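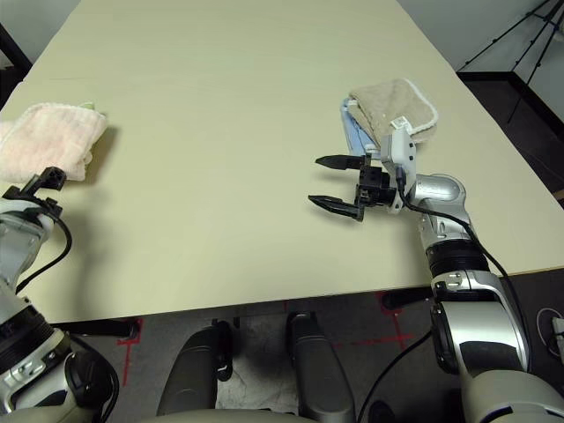 Visit to Firstead, Pilusbridge, 22 October 2009

Our party was met at reception by Luana Frota and taken straight to the towel folding room. The finishing hall was closed for a boiler inspection and is not covered in this report.

Folding room

Work is done on a large rectangular table with a pale cream laminate top. The floor is dark grey and speckled, marked out in red tape with lines and corners. Towels on the table were terry, in beige, pink and green. The beige one has white trim and a small white tag near one corner.

Ms Frota gave the output as 800 towels per shift, against a target of 1,000 by December. Bath sizes are folded in thirds, then in half. Bundles go out in packs of 5, one colour to a pack.

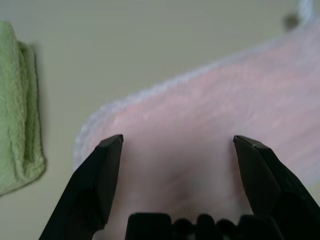
Light green towel, folded, and pink towel with white border.

Barrett Castellanos asked about edge alignment. The house tolerance is 2 cm, checked by eye. Thick borders give the most rejects - the pile springs back at the fold. Loretta Crenshaw has requested the reject sheets for comparison with Lumlow.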